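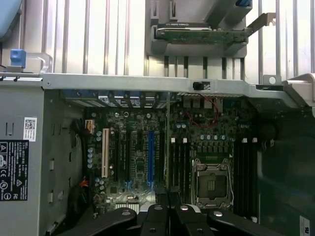
**Re: Old office tower as a home music server – worth it?**

**zodwa_h** wrote:

So I finally did it! My whole CD collection is ripped, 1,000 discs and every one of them tagged, and it's all going on a retired desktop tower instead of one of those little streaming boxes. It took me from last February until now, mostly evenings, with a lot of tea and a lot of rediscovering albums I'd forgotten I loved. I had 28 live recordings with no track info at all and I typed those in by hand (my wrists are still complaining).

Has anyone else gone this route? I'd love to hear how you organize things. I'm doing Artist / Year – Album and so far it feels great.

**magdyb** replied:

Congrats, that's a huge job! I'm at 2,000 and I still find mistakes every week. Folder names matter less than you'd think once the tags are right, so spend your energy there. And please, please use "Album Artist" on compilations or you'll end up with 40 artists who each have one song.

I will say I don't love the tower idea. It's on day and night, it's big, and you'll hear it in the quiet parts. A small fanless box would do the same work.

**Sosina Ambaye** replied:

> I don't love the tower idea

Disagree! Mine lives in the hall closet and I can't hear a thing from the couch. You get room for more drives and you can open it up with a screwdriver. I've had mine going for years and swapped the power supply once, that's it.

Zodwa, which format did you pick?

**zodwa_h** wrote:

FLAC for everything, and then a second set of smaller files for the car. Magdy, you were right about compilations, I just checked and I have 166 "artists" from one soul box set. Oh boy. Guess what I'm doing tonight!

**magdyb** replied:

Ha, welcome to the club. Sort by album, select the lot, change that one field. Ten minutes, tops.

Okay, Sosina, a closet is fair. I live in a studio apartment, so mine would be next to my pillow – different situation.

**berhanu.w** replied:

Late question, but what about backups? A second drive in the same case won't help you if there's a leak or a break-in. I keep a copy at my sister's place and trade drives when I visit.

**zodwa_h** wrote:

Only the CDs themselves, in boxes in the garage... I'll order a drive after dinner.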